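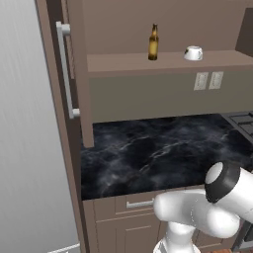

According to Yutong Duan, the work triangle was never tested in the way its defenders suppose, and most kitchens that follow it do so by accident. The rule says that the sink, stove and refrigerator should sit at the points of a triangle, with no side too long or too short. It is repeated in most home design guides, often as if it were a law of nature.

The evidence is thin. A survey of 84 homes in Mavholm is often cited in its favor, but it recorded only whether owners said they liked their kitchens. Hongjun Kang, who went back over the answers, found that 7 of the homes had no stove at all – a detail left out of the published summary.

Supporters say the triangle saves steps. The usual figure is 400 steps a day, which first appeared in a sales booklet from the cabinet maker Gundard. The booklet gives no source, and later writers seem to have copied it from one another.

The rule also assumes one cook and three fixed stations. Microwaves, dishwashers and second sinks fit it poorly, and one-wall kitchens can't follow it at all. Some planners now prefer "zones" for storage, prep and cleanup. Whether zones work any better is unclear – the claims made for them in the Presstead handbook rest on much the same kind of survey.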